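4.2 White at home: what people call it, and when

Short section, fuller tables in the appendix. The question was simple enough. Does a household keep using the word "white" for a thing when the light on it changes, and does the cloth near it matter. Lab work on this usually has gray walls and a chin rest. We wanted bedrooms, with the curtains people already own and the bedding they already sleep on.

Sample: 19 households, all in Trurneck, all renting. Each got a paper diary and a set of 3 bulbs (warm, neutral, cool) from the same Gridus box. No instructions about curtains. Adults filled in the diary at whatever hour suited them and wrote down one object, one word for its color, the bulb, and the main color of the nearest fabric. Total entries after cleaning, 799. Entries with no bulb marked were dropped before that count. Entries with two objects were split.

Words first. "White" was the most common by a wide margin, then "off-white," then "cream." Gray words turned up less than we thought they would, even for entries made late in the evening with one lamp on. People seem to name the object and let the shadow go. Known effect, of course, but it held in rooms where the lamp sat low and the shadows were long. When a gray word did show up it was mostly for cloth: pillowcases, towels, a shirt on a chair. Hard things stayed white.

Bulb mattered, less than fabric did. Warm bulb pushed pillowcases toward "cream" and left painted wood alone. Cool bulb gave us "blue-white" a handful of times, nearly always from the same 2 households, so we don't lean on it. The neutral bulb did nothing worth a paragraph.

Fabric is the part we'd defend. Next to plain white sheets, an object was more likely to get a qualifier ("dirty white," "yellowy"). Next to beige or brown it was plain "white" again. Stripes were odd. A stripe that has its own white in it gives the eye something to compare with, so we guessed it would act like a white sheet. It didn't. Striped bedding behaved like beige bedding, whatever the light stripe looked like. Figure 3 has both conditions in one view, a smooth white surface partly in gray shadow and striped cloth behind it.

Figure 3. White block, diagonal shadow at lower left, against beige, white and brown striped bedding.
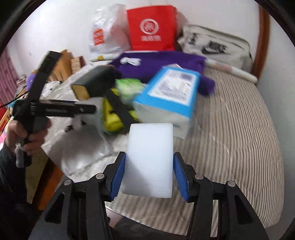 One diary keeper objected to the whole idea of a single word, writing in the margin that sheets are white when they come off the line and something else by the weekend, and that no bulb has anything to do with it. Fair. It is also the reason we now ask for the age of the last wash, which the first version of the diary left out. Too late for the data reported here.

The same margin note raises memory color. If someone bought a thing as white they go on calling it white. We can't pull that apart from constancy with a diary alone. A partial check: entries for things the writer hadn't bought (landlord's wardrobe, landlord's door) got slightly more qualifiers. Small cell, weak test, we mention it and move on.

Detergent. Several households used Buvus, which contains a brightener, and a few used Shahbazi, which to our knowledge doesn't. Brighteners glow a little under daylight and hardly at all under the Gridus bulbs, so any difference should show in morning entries. Morning entries were too few. Left open. We would also want the washing temperatures and didnt ask.

Time of day was worse than expected as a predictor. Entries clustered before bed, when the diary was on the nightstand anyway. A second cluster near 7 a.m. comes mostly from people with early shifts. Between those, very little. Anyone repeating this should put a second copy of the diary in the kitchen.

Coding. Two passes through the color words, with disagreements settled by going back to the handwriting. "Ivory" and "cream" were merged. "Eggshell" was kept separate and then had too few uses to matter, so it sits in the "other" row of the appendix table. Spelling was normalized, "grey" to "gray" and so on. Nothing else was changed in teh diary text.

Limits specific to this section: one town, renters only, winter curtains. Walls were mostly landlord magnolia, and wall color was not recorded. Section 4.3 takes the same word list to kitchens, where there is less cloth and more steam.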